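Zotmont opens juice counter in Dornness with cold drinks made to order

DORNNESS, April - Zotmont, which runs a small group of neighborhood cafes, has opened a juice counter inside the Wokari food hall. The counter sells fruit drinks by the cup, made when the customer orders, and is open from 7 a.m. to 6 p.m.

The opening menu lists 18 drinks. Most are built on citrus, apple or carrot, and two are blended with yogurt. Cups come in two sizes, and the price is the same for every drink of the same size. Customers can ask for pulp or no pulp, and for ice or no ice. There is no charge for either choice.

"People in this building wanted something cold they could carry back to work," said Dorian Collet, who manages the counter. "We tried a longer menu over the winter at our first cafe and it slowed the line down. We cut it back to the drinks people came back for."

The counter takes up 352 square feet at the east end of the hall, in the space last used by a bakery. Zotmont kept the bakery's sink and tile floor and put in new refrigerators, a longer work surface and a second register. Fruit is delivered before opening and kept in the cold room the food hall tenants share.

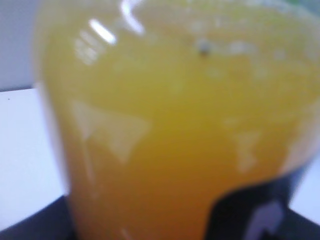

A clear plastic cup of yellow-orange drink, filled almost to the top.

Fruit for the counter is supplied by Awwad, a produce wholesaler that has sold to Zotmont's cafes since the first one opened. Under the new agreement, Awwad will deliver six mornings a week and take back its empty crates on the same trip. Peels and pulp go into the food hall's compost bins.

Zotmont tested the menu with tenants and regular visitors to the hall before opening. In all, 453 people filled out a card after trying a sample. The orange drink scored highest, followed by apple and ginger. A beet and celery blend scored lowest and was dropped. Several people wrote that the samples were too sweet, and the company took the added sugar syrup out of every recipe except the lemonade.

"The cards were more useful than I expected," Collet said. "A lot of them were about lids. People walk up the stairs with these drinks, so we changed to a lid that sits tighter."

Drinks can be ordered at either register or by phone for pickup. Phone orders are held in the refrigerator beside the second register for up to 30 minutes. Offices in the building can place group orders of ten cups or more if they call by 4 p.m. the day before. Group orders are packed in carriers and labeled by drink.

Customers who bring their own cup get 25 cents off. Cups must be clean and must hold at least as much as the small size. Staff will rinse a cup on request - the sink is at the left end of the counter - but cannot wash one.

The counter has a staff of five, including two people who moved over from Zotmont's first cafe. The company is still hiring for one early morning position. Applications are available at the register.

A list of ingredients for each drink is kept at the counter and can be read before ordering. Yogurt drinks are made in a separate blender. Customers with a food allergy should tell staff when they order.

About Zotmont
Zotmont operates cafes and drink counters in Dornness. The company is privately owned.

Media contact
Dorian Collet, Zotmont, Wokari food hall, Dornness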